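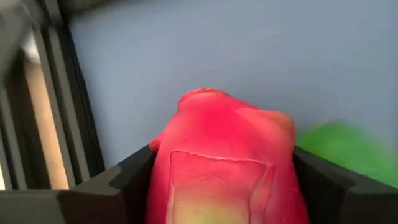 Raymonde Fraser asked at the first project meeting whether a kit at this price could hold a soft item without crushing it, and whether students with no background in controls could be expected to set it up. Her two questions became the basis of this report.

Evaluation of the Wovau Gripper Kit
Student Project Report, Automation Laboratory

1. Purpose

The department is considering the Wovau gripper kit for its introductory automation course. The project team was asked to assemble the kit, run it on the laboratory's existing arm, and recommend for or against purchase. The kit is sold by Skanar at a list price of 700 dollars, including the wrist camera and one year of access to the Stilotano control software. Shipping is charged separately.

2. Setup

The kit arrived in October. It contains the gripper body, two black fingers, the camera with its bracket, a power supply and a printed manual. Assembly required 4 hours, including the time spent locating an adapter plate for the arm. The plate is listed in the manual as an optional part, and the team recommends that the supplier state this on the order page.

Installation of Stilotano was completed on a laboratory computer without difficulty. Calibration was less direct. The manual describes an earlier version of the calibration menu, and the team relied on the help pages to finish the procedure.

3. Handling of Soft Items

Testing was limited to soft and irregular items. Each item was approached from above, gripped, lifted, and released at a marked point. Closing force was set in the software before each trial.

At the default setting, the fingers compressed the softer items more than was acceptable. A lower setting corrected this, although items with a smooth skin then tended to turn in the grip during faster movements. Slowing the arm reduced the problem. The camera gave a useful view of the contact between the fingers and the item, but things lying beyond the grip were often out of focus, which made it harder to select the next target from the same view.

4. Support

The team submitted 6 questions to Skanar by e-mail. Replies were courteous and usually arrived by the following afternoon. The question about the outdated calibration pages had not been resolved when testing closed in December.

5. Comparison

The Després kit, already owned by the department, has a stronger grip and a clearer manual. It has no camera, and its force setting must be changed by hand at the controller.

6. Recommendation

The team recommends the purchase of 2 Wovau kits for the spring course, with adapter plates included in the order. The laboratory should prepare its own calibration sheet before the kits are issued to students.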